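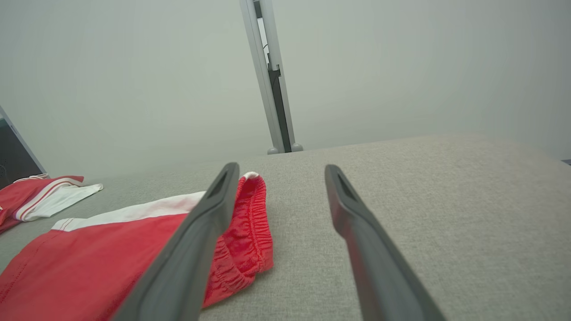
Do long flat fingers pick up cloth better than short hooked ones?

For a single layer lying flat, long ones win. For anything already bunched up, the finger shape hardly matters and you should spend the money on a force reading you trust.

rodica_z
Hardly matters? I ran the Didari fingers against the Wiler set in May, 356 picks each, all knit fabric. The Wilers grabbed two layers so often I started counting it as a feature.

carre_fan
Two layers is the controller closing too late. Drop your approach height and try again before blaming the plastic.

rodica_z
I did. The finger dug into the padding and the arm faulted. Thanks for the tip.

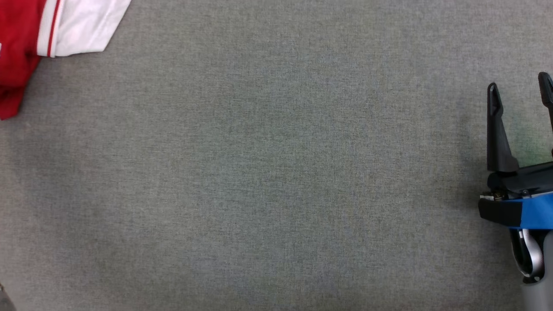 Odette Lemaire
My gripe is with the overhead view. We switched to it at Iltoscombe after the wrist camera kept losing the garment on final approach, and now I get a lovely wide look at nothing much. With gray upholstery and a black gripper, depth on the fingers is mush. The red and white top up in the corner segments fine, sure, but a blind mole could find red on gray. Try it with a gray sock and report back.

carre_fan
So run both cameras. It's 2025.

Odette Lemaire
And who syncs them, you? Our controller drops the second stream whenever it feels unappreciated.

b_jacquet
Same problem until I put each camera on its own USB controller. Still not touching the long fingers though. I bent a pair at 2,000 cycles.

rodica_z
Bent how? Mine are at 3,606 and straight.

b_jacquet
Sideways, against a table edge. My fault, mostly.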